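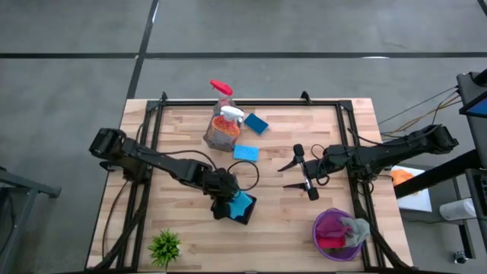 그림 5-1. 양팔 작업대의 시연 수집 장면. 왼팔의 그리퍼는 작은 검은색 사각 트레이에 걸친 파란 천 위에 있고, 오른팔의 그리퍼는 벌어진 채 비어 있다.

제5장 시연 데이터의 수집

학습 목표
이 장을 마치면 다음을 할 수 있어야 한다.
시연, 에피소드, 관측, 행동의 뜻을 구별하여 쓸 수 있다.
주어진 과제에 대해 초기 상태의 변화 범위를 정하고 수집 계획표를 작성할 수 있다.
기록된 에피소드를 채택, 보류, 폐기로 분류하고 그 근거를 적을 수 있다.

5.1 개요

제4장까지는 데이터가 이미 주어졌다고 보고 정책의 구조와 손실 함수를 다루었다. 이 장에서는 그 데이터를 만드는 과정을 다룬다. 모방 학습에서 정책의 성능은 시연의 수와 시연이 포괄하는 상태의 범위에 함께 좌우된다. 같은 위치에 놓인 같은 물체를 1000회 집는 시연은 위치가 조금만 달라져도 도움이 되지 않을 수 있다.

이 장의 예는 Dostthorpe 실습 과정의 작업대를 기준으로 한다. 두 팔은 탁자에 설치한 금속 프레임의 양쪽에 마주 보도록 고정되며, 탁자 위쪽의 고정 카메라가 작업 영역을 촬영한다. 그림 5-1에서 작업 영역에는 천과 트레이 외에도 분무기 두 개, 스펀지 두 개, 작은 식물, 천이 담긴 보라색 바구니가 놓여 있다. 이와 같이 과제의 직접 대상이 아닌 물체를 이 책에서는 배경 물체라 부른다. 어떤 물체가 배경 물체인지는 과제의 정의에 따라 달라진다. 천을 다루는 과제에서 스펀지는 배경 물체이지만, 탁자를 정리하는 과제에서는 조작 대상이 된다.

5.2 용어

에피소드는 초기 상태에서 종료 조건까지 이어지는 하나의 기록이다. 조작자가 도중에 멈춘 기록도 에피소드로 저장하되, 종료 사유를 반드시 함께 남긴다.

관측은 각 시각에 정책이 입력으로 받는 값이다. 이 장에서는 고정 카메라의 영상, 두 팔의 관절각, 두 그리퍼의 개폐량을 관측으로 한다. 손목 카메라를 사용하는 구성은 제7장에서 다룬다.

행동은 각 시각에 팔로 보내는 목표값이다. 측정된 관절각과 명령된 관절각은 접촉이 있을 때 서로 달라진다. 두 값을 모두 저장해야 하며, 어느 쪽을 행동으로 썼는지 데이터 설명서에 명시한다.

정지 구간은 두 팔의 명령이 모두 변하지 않는 구간이다. 한 팔만 대기하는 구간은 정지 구간으로 보지 않는다. 양팔 과제에서는 한쪽 팔의 대기 자체가 학습해야 할 행동이기 때문이다.

5.3 변형 물체를 다룰 때의 초기 상태

강체의 초기 상태는 위치와 방향으로 기술할 수 있다. 천과 같은 변형 물체는 같은 위치에 두어도 주름과 접힘에 따라 외형이 크게 달라지므로 좌표만으로는 초기 상태를 재현할 수 없다. 이 책에서는 초기 상태를 다음 네 등급으로 나눈다.

등급 A: 천이 펼쳐져 있고 네 모서리가 모두 보인다.
등급 B: 한 번 접혀 있고 모서리 일부가 보인다.
등급 C: 뭉쳐 있으나 집을 수 있는 모서리가 하나 이상 보인다.
등급 D: 뭉쳐 있고 보이는 모서리가 없다.

등급은 수집 전에 조작자가 판정하여 기록지에 적는다. 용기의 가장자리에 천이 걸쳐 있는 경우에는 등급 뒤에 R을 붙인다. 용기에 걸린 천은 당기는 방향에 따라 용기가 함께 움직일 수 있으므로 별도의 집합으로 관리한다.

5.4 수집 계획의 예

Tripathi 과제 집합의 천 옮기기 과제에서는 총 335개의 에피소드를 계획하였다. 먼저 등급별 최소 수량을 정하고, 나머지를 예비 학습에서 실패가 많았던 등급에 배정하였다. 배경 물체의 배치는 14가지로 정하고 한 배치를 연속해서 사용하지 않았다. 배치와 등급이 함께 변하면 실패의 원인을 분리하기 어려우므로, 평가용 에피소드는 배치를 고정한 묶음과 등급을 고정한 묶음으로 따로 구성하였다.

검수에서는 43개가 보류로 분류되었다. 보류 사유는 영상과 관절 기록의 시각 불일치, 그리퍼가 천을 두 겹으로 집은 경우, 케이블이 작업 대상을 가린 경우로 나뉜다. 시각 불일치는 보정 후 채택할 수 있다. 두 겹 파지는 과제 정의에서 허용하는지를 먼저 확인한다. 가림은 정도에 따라 판정하며, 기준은 5.7절의 표를 따른다.

5.5 수집 전 점검

1) 두 팔을 기준 자세로 보내고 관절 영점을 확인한다.
2) 프레임과 클램프의 고정 상태를 확인한다.
3) 손목 부근의 케이블 고리가 전체 가동 범위에서 당겨지지 않는지 확인한다.
4) 카메라 영상에서 작업 영역의 네 모서리가 기준선과 일치하는지 확인한다.
5) 초기 상태의 등급과 배치 번호를 기록지에 적은 뒤 기록을 시작한다.

4)항에서 어긋남이 발견되면 직전 점검 이후의 에피소드를 모두 보류로 옮긴다. 카메라의 위치를 다시 맞추는 절차는 부록 B에 있다.

확인 과제
5-1. 분무기를 집어 바구니 옆으로 옮기는 과제를 정의하고, 그림 5-1의 물체를 조작 대상과 배경 물체로 나누시오.
5-2. 5.3절의 등급을 수건이 아닌 끈에 적용할 때 수정해야 할 항목을 적으시오.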